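The Long Way Down to Parkberg

December 23, 2021

The first time I played Trarkus I was stuck on the fourth screen for most of a July weekend, and I loved every minute of it. You're a lamplighter with a single ladder, and the ladder is the whole game. Lean it on a wall and you can climb. Lay it flat and it's a bridge. Drop it down a shaft and you'd better have a plan, because it isn't coming back up without you.

Waldemar Szczepańska wrote it in his bedroom for the home computers of the day, and you can feel one person's sense of humour in all 27 screens. The bats follow the same loop forever. The spiders cheat. There's a room called Brzozowska with nine lamps and oil for only four of them, and working out which four gave me the kind of glow I usually get from finishing an entire game.
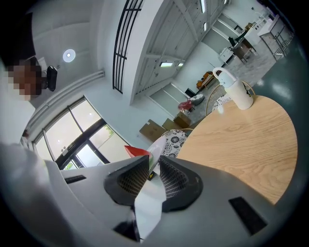 Then there's the music! Grażyna Sadowski squeezed the Parkberg theme into 588 bytes, a wobbly little march that speeds up as your oil runs low. I still hum it doing the dishes. My brother swears the version on his friend's machine had a different ending, and we've argued over it ever since.

If you want to try it now, look for the Kuno re-release. It keeps the original colours and adds a rewind button — purists will grumble, but I used it constantly in the flooded cellars and don't feel bad at all. Turn off the smoothing filter, plug in a real joystick if you have one, and save your last drop of oil for the bell tower.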